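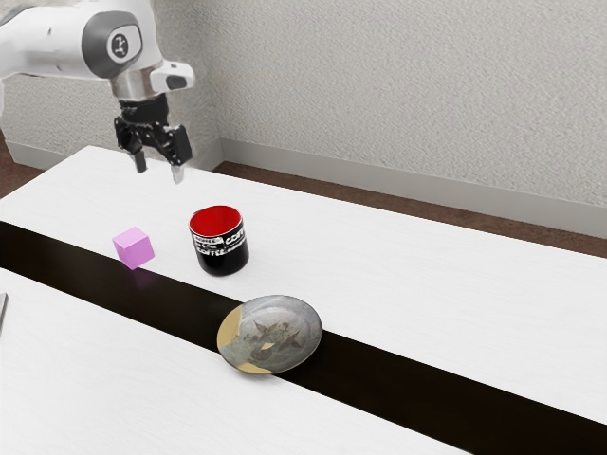
Pink-violet cube, black mug with a red inside, decorated plate.

Sketero Cartridge Bag, 200 size

Home > Clay shooting > Bags and slips > Cartridge bags

In stock, navy or olive

I've been selling bags to clay shooters for long enough to be fussy about them, and I put off stocking another one for ages. Then Mathis Royer, who runs the sporting layout at Mfaume, turned up with a Sketero over his shoulder and wouldn't stop going on about it. I borrowed it for a round (he got it back eventually!) and ordered a box of them the same evening.

It's a proper open-mouthed bag. The top has a stiff rim so it stays open while you're on the stand, and the flap folds right back and sits behind your hip where it can't flop over your hand. If you've ever fumbled for two shells with the referee waiting and your glasses steaming up, you'll know why I care about that.

What fits in it

Eight boxes of twenty-five, so 200 cartridges, in 12 or 20 bore. You can drop the boxes in whole or tip them out loose. I tip mine out. Lilian Makori in the shop keeps hers boxed and thinks I'm a savage, but we both get round the course.

There's a zipped pocket on the front for your card, a choke key and a couple of chokes, and a mesh one at the back that I use for ear plugs and sweets. The mesh one is a bit shallow and I wouldn't put a phone in it.

The fabric

The outer is Kunutex, a heavy woven cloth with a coated back. I've had mine out in a filthy June downpour and the shells stayed dry, though the strap took until the next morning to dry out. Mud brushes off once it has gone hard. Please don't put the bag in the washing machine, the rim will never forgive you. A damp cloth and a bit of patience does it.

The strap

Wide, padded, with a rubbery strip underneath that grips a skeet vest nicely. It goes long enough for me to wear across the body over a thick coat, and I'm six foot two. Pramila Sengar is a good foot shorter and has hers on nearly the last notch, so if you're small or buying for a junior, have a look at the Flinix pouch instead. It takes a lot less and sits on a belt, and for a round of skeet it's all you need anyway.

One grumble. The buckle is plastic. It hasn't broken on me, and I've not had one back yet, but for the money I'd have liked metal and I've told them so.

Sizes

Width: 444 mm
Height: 300 mm
Strap: removable, padded, clips at both ends
Colours: navy, olive
Capacity: 200 cartridges

Yes, it's wide. It goes in the footwell of my car and under the bench at the club, but it won't go in the narrow gun room lockers, so measure first if that's where yours is going to live.

Things I get asked

Can I carry it full all day? You can, but 200 shells weigh what they weigh. On a hundred-bird shoot I take half and leave the rest locked in the car.

Does it come in a bigger size? Sketero make a 400, which is really a holdall with two handles. I don't keep it on the shelf but I can order one in. Cletus Iwasaki has one for his coaching days and needs both hands to lift it.

Can I have my initials on it? On the navy one, yes. Mutua Kirui does our stitching and he'll put up to three letters on the flap. Leave a note when you order and add a week. Bags with initials can't come back unless something's wrong with them.

Is it all right for fibre wads, steel and so on? It's a bag, it'll carry anything you like. Check with your ground about what you're allowed to shoot.

Returns

Send it back unused within the month and I'll refund you. Give it a shake first, please, and check both pockets. We can't accept returns with live cartridges inside.

You might also want: Flinix belt pouch, choke key, spare Sketero strap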